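3.2 开合状态感知与动作衔接

翻盖类容器的操作难点集中在盖子上。盖子转角不同，桶口在图像中的可见范围差别很大，仅凭外形检测框无法判断当前能否投放或取物。Wastau模块因此把桶体与盖子分开建模：桶体用一个轴对称的旋转体近似，盖子用绕铰链转动的平面近似，两者共享铰链处的位置参数。感知节点输出桶体位姿、盖子转角和桶口可见比例三个量，交给上层规划器Altel使用。

手部相机从斜上方观察时，打开的盖子可能挡住一部分桶口。桶内物体若贴近盖子边缘，分割结果容易与盖子轮廓粘连，白色纸团与浅色盖板之间尤其如此。我们在分割之后增加一步铰链约束检查，凡是落在盖子平面以外的区域，重新归入桶内候选。

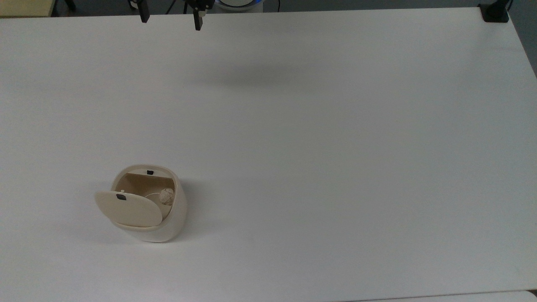

Efa Lougher对这一步有不同看法，认为铰链约束依赖准确的桶体位姿，位姿一旦偏移，重新归类反而会把桶沿误认成桶内物体，不如直接用深度差来区分。我们采纳了其中一部分意见：深度有效时以深度差为主，深度缺失时才启用铰链约束。桶体表面光滑，反光处的深度空洞较多，两种判据都需要保留。

固定相机的作用是提供不随手臂运动变化的参考。工作区由两张白色桌子拼成，桌面几乎没有纹理，基于特征点的配准在这里不稳定。Mondal标定工具改用桌缝和桌沿的直线作为约束，先求桌面平面，再求相机外参。每次启动时执行一次标定，运行中若桌缝的重投影误差连续8帧超过阈值，系统暂停下发运动指令并重新标定。桌面上的漫射阴影会随手臂移动，因此直线提取之前先做局部亮度归一化。

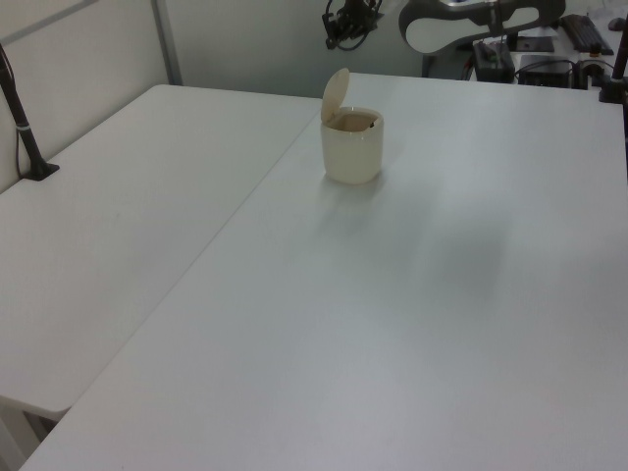 3.3 接近段的规划与控制

Altel把一次操作分为接近、对准、执行和撤离4个阶段，每个阶段有独立的进入条件。接近段的目标点由桶口中心沿桶轴向上偏移得到，偏移量随盖子转角调整。盖子竖起时，规划器在盖子背侧设置一个禁入区，末端从禁入区之外绕到桶口附近，再进入对准段。

轨迹由Atoleck控制器跟踪。感知结果的更新慢于控制周期，控制器在两次更新之间保持上一次的目标，只对末端速度做平滑。早期版本在每次更新时立即切换目标，手爪靠近桶口时会出现小幅抖动；Albertina Carvalho建议按可见比例给新目标加权，可见比例低时新观测的权重相应降低，后续实验均采用这一设置。

对准段开始前，规划器查询3个条件：盖子转角大于设定值，末端与盖子平面的距离大于安全余量，手爪开度与待执行动作一致。任何一项不满足，末端停在接近段终点等待，约24个感知周期后仍不满足则撤回。等待期间手部相机继续更新桶口估计，固定相机只用于检查桶体是否移位。 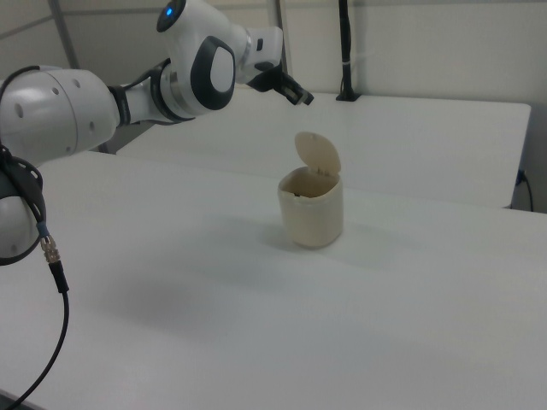

图3　固定相机视角下的机械臂、双指手爪与开盖容器。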